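MEDIA RELEASE
19/03/2021

Cosis opens its web directory to everyone, no login needed

Arunholm — Cosis has today switched on the public version of its hand-sorted web directory. Free to browse. No account, no app, works on an old phone.

The directory lists small and independent websites by topic and by region. Recipe pages, railway timetables, model boat clubs, local history, personal blogs that haven't changed their colour scheme since dial-up. Every listing is read by an editor before it goes in. Sites that are mostly ads get left out.
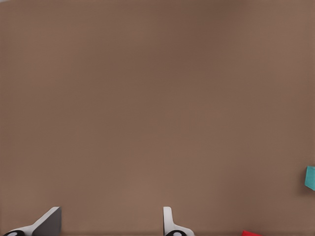 At launch there are 61 top-level categories, each capped at 100 sites. The cap stays. If a category fills up it gets split, or something old comes out to make room. Dead links are checked overnight and pulled after 30 days if teh site hasn't come back.

Search is basic for now — site name, topic, language. Full-text search is being built by Steyn, who also did the import tool. Expect it later in the year, date to be confirmed.

The closed trial ran out of the Osby office with 115 testers. Main complaints were the tiny category labels and the back button losing your place. Both fixed. A third one, sorting by date added, is half done and will show up on some pages but not others.
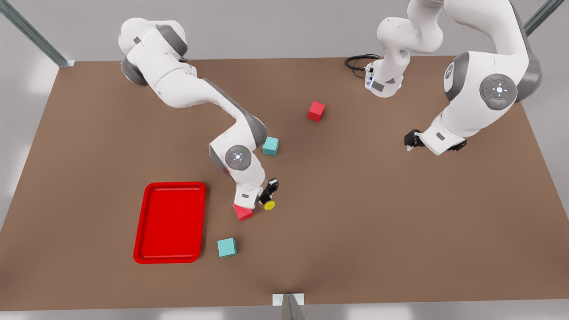
Site owners can suggest their own page using the form at the foot of any category. One suggestion per site please. No fee to be listed and no paid placement, now or planned. Running costs are covered by Cosis hosting customers.

Suggestions sent in during the trial dont need to be sent again, they are still in the queue.

Logos and category list are on the Cosis press page. Media enquiries to the Arunholm office, business hours, email preferred.

ENDS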